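Robot cell inspection - harness picking bench, Fultlow workshop
Checklist with comments
Inspection date: Sat 15 March
Carried out by: Abrehet Weldu
Cell owner: Elikem Agbenyega
Cycles on gripper at inspection: 1,827
Result: pass with actions, see end

Marks used: OK / ACTION / N/A

Section A - Before entering the cell

A1. Emergency stop pressed and tested from the operator side. OK
A2. Emergency stop tested from the far side. OK
Comment: button is stiff. Still latches properly. Watch it.
A3. Speed limited to 200 mm per second for teaching and inspection. OK
A4. Risk assessment available at the cell and in date. ACTION
Comment: the copy in the folder is the one from before the bench was changed over to harness work. The current one exists on the shared drive but was not printed. An out-of-date copy is worse than an empty folder, as people will follow it.
A5. Names of trained operators posted. OK

Section B - Gripper

B1. Linkage plates straight, no cracks or rubbed edges. OK
B2. Fasteners on links seated and marked with torque paint. ACTION
Comment: paint missing on one lower link. Checked with the torque driver and it was tight. Repaint before Monday's shift.
B3. Finger tips free of burrs. OK
Comment: run a cotton glove over the tips. If it snags, the tip will cut insulation sooner or later.
B4. Grip force set to the harness value, not the value for rigid parts. OK
B5. Fingers open fully on loss of power or hold safely, as stated in the risk assessment. OK - holds.

Section C - Picking area and parts

The rule for this section is that a part must be able to come away without pulling on anything else. Harnesses are the hardest thing we handle at Fultlow in that respect. The Lamptey bench has rigid parts only and can skip C3 to C5.
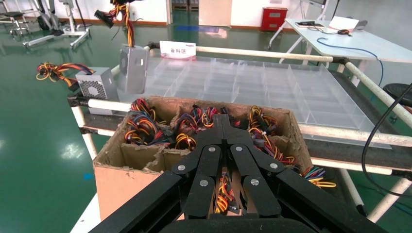 Item C3: gripper down in a compartment of the harness box, bundles in the neighbouring cells.

C1. Box standing level on the bench and not rocking when pushed by hand. OK
C2. Box walls and dividers sound. ACTION
Comment: upper edges are frayed and torn. Cardboard is allowed under the Jatham handling note, but only while the edges are whole. Replace the box.
C3. Each bundle kept to its own compartment. ACTION
Comment: wires are tangled and one bundle pokes out over the right rim. Tuck in or coil before starting. Operators should do this with the robot stopped, every time, even for one loose wire.
C4. Pull test - lift one bundle by hand and see whether a second one follows. ACTION
Comment: 2 bundles came up together on the first try. Separated them and repeated, fine after that.
C5. Force limit on the lift move trips when a bundle is held back. OK
Comment: tested 3 times, tripped each time.
C6. Power supply units on the bench clear of the arm's path, with their own cables included. OK
Comment: clear at the programmed height. I would still like the cables tied back - they move when people lean on the bench.

Section D - Around the bench

D1. Pipe joints tight. OK
D2. Cables routed away from moving parts and walkways. ACTION
Comment: a blue cable hangs in a loop from the side table. Clip it up.
D3. Floor dry and floor markings readable. OK
D4. Guarding interlocks. N/A, collaborative mode only.

Actions
A4 print and replace - Elikem
B2 repaint - Abrehet
C2 new box, ask Brarow for the plastic one - Elikem
C3 and C4 add to start-of-shift card - Abrehet
D2 cable clips - Elikem

Allow about an hour for the recheck. Next full inspection in June.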